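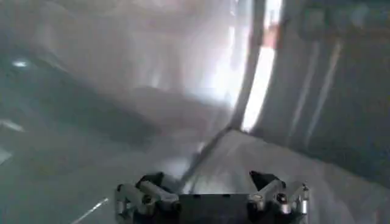

Pernos y articulaciones de metal.

La póliza 1722

Relato

Cuando Odwood compró la cartera de rentas vitalicias de Soldale, me mandaron a la oficina vieja con un ordenador portátil y una lista. Tenía que comprobar que cada renta en vigor correspondiera a una persona viva. El trabajo se hacía por correo: el asegurado recibía un impreso, lo firmaba ante el banco o el ayuntamiento y lo devolvía. Si no lo devolvía, el programa suspendía el pago.

El programa se llamaba Zutus y pintaba las líneas de verde o de gris. La póliza 1722 estaba en gris desde septiembre.

Abrí el expediente. La titular tenía 93 años y vivía en la calle Samarakoon, en un pueblo al que se llegaba en autobús. Había comprado la renta con el dinero de la venta de un almacén de piensos. Cobraba poco. Le habían enviado dos cartas y ninguna había vuelto.

Llamé al teléfono de la ficha y no daba señal. Escribí al ayuntamiento y me contestaron que esa información se pedía por registro, con un formulario distinto del que yo había mandado. Rellené el otro. Mi jefa me dijo por correo que las líneas grises se cerraban a fin de mes y que el importe pasaba a una cuenta interna, a la espera de reclamación.

– ¿Y si no reclama? – pregunté.

– Prescribe – respondió –. Está en las condiciones generales.

Las leí esa noche en la pensión. Estaba en la página nueve.

A la mañana siguiente cogí el autobús. El viaje duró más de dos horas, con una parada larga en una gasolinera donde el conductor tomó café de pie. No había pedido autorización para el desplazamiento y guardé el billete en la cartera por si acaso.

La calle Samarakoon tenía casas a un solo lado. Al otro había un muro y detrás unos frutales sin podar. Llamé al número que figuraba en la póliza y abrió una mujer mayor con un abrigo puesto encima de la bata. Le pregunté por la titular.

– Soy yo – dijo –. ¿Viene por el contador?

Le expliqué que venía de la aseguradora. Me hizo pasar a la cocina y me señaló una silla. Sobre el aparador había un montón de correo atado con una goma. Lo cogió y lo puso delante de mí.

– Mi hermana me leía las cartas – dijo –. Desde que murió las voy dejando ahí.

Las dos nuestras estaban sin abrir, una encima de la otra. También había recibos, un calendario de la caja rural y una felicitación de Navidad de la propia Soldale, con un faro dibujado. Abrí las cartas y le leí la primera entera, incluida la letra pequeña. Ella escuchó con las manos en los bolsillos del abrigo.

– O sea, que quieren saber si me he muerto.

– Quieren saber que no.

– ¿Y con verme usted no basta?

Le dije que no bastaba. El impreso pedía el sello de una entidad. Ella preguntó qué era yo, y tuve que pensarlo. Yo era un empleado temporal de una consultora contratada por Odwood, y en el impreso no había ninguna casilla para eso.

Fuimos juntos al ayuntamiento. Estaba a cuatro calles y tardamos bastante. Por el camino me contó que en el almacén de piensos se apuntaba todo en una libreta y que a los clientes que no pagaban iba a verlos su marido en bicicleta. En la ventanilla reconocieron mi apellido por los dos formularios. El funcionario miró a la mujer, la saludó por su apodo y estampó el sello.

– Fecha – dijo.

Se la dicté: 28 de enero de 2023. La mujer firmó despacio, con el segundo apellido completo, y sopló la tinta aunque era bolígrafo.

De vuelta en su casa le pregunté cómo se había arreglado sin la renta. Dijo que había bajado la estufa y que en la tienda le apuntaban. Me enseñó el papel de la tienda, doblado en cuatro. No me pidió nada. Yo le apunté mi número en el reverso de una de las cartas, en cifras grandes, y le dije que la próxima vez me llamara antes de dejarla en el aparador.

– ¿Va a seguir usted allí? – preguntó.

Mi contrato terminaba con el traspaso de la cartera. Le dije que preguntara por la oficina.

En el autobús de vuelta metí el impreso en una funda de plástico. El lunes siguiente no había nadie en la oficina vieja cuando llegué; encendí el ordenador, escaneé la hoja y la adjunté al expediente. Zutus tardó un rato. Después pidió un motivo para la reactivación, a elegir de una lista desplegable: error administrativo, cambio de domicilio, otros.

Marqué otros. Se abrió un recuadro para escribir y puse que la titular estaba en su casa.

La línea cambió a verde. Pasé a la siguiente gris de la lista y busqué el horario de autobuses.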